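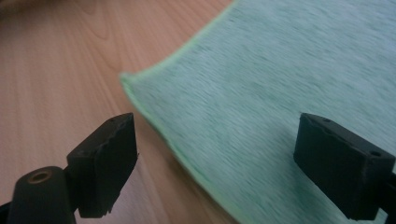 Home News Projects Purchasing Contact

Equipment planning: hand-held grippers, next budget round

Requests for the Wodov cloth-handling project close on Tuesday, August 31, 2021. The notes below cover the lines that most often come back with queries.

Finger pads

Pads are to be budgeted as a consumable and kept off the capital line. Chipping along the upper edge is the normal wear pattern and does not by itself justify replacing a finger. Towel and microfibre work brings the pads down close to the tabletop on nearly every grasp, so edge wear should be allowed for in the spares quantity. Kernau supplies pads in boxes of 40. The current request is for 144, which does not divide evenly - either round up to four boxes or ask for a split box before the order is raised.

Check hole spacing against the existing fingers before accepting any substitute. The Skurbridge pattern is similar but has not been tested on our mounts.

Cloths

Order hemmed cloths in one colour per batch. A hem that contrasts with the body of the cloth is preferred, as corner grasps are easier to review afterwards. Worn cloths stay in use until the hem fails. 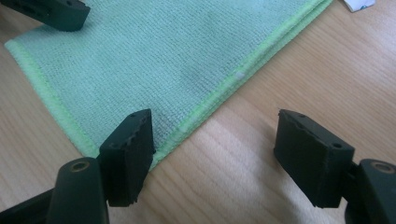 Complete gripper units

The plan allows for 2 additional units from Vukadinović, with a ceiling of $4,000 for the pair including freight. Quotes must itemise:

- finger bodies and inserts
- linkage arms
- first set of pads
- GST

Lead times quoted in March have lapsed and need to be reconfirmed in writing. Quotes without a lead time will be held over to the next round.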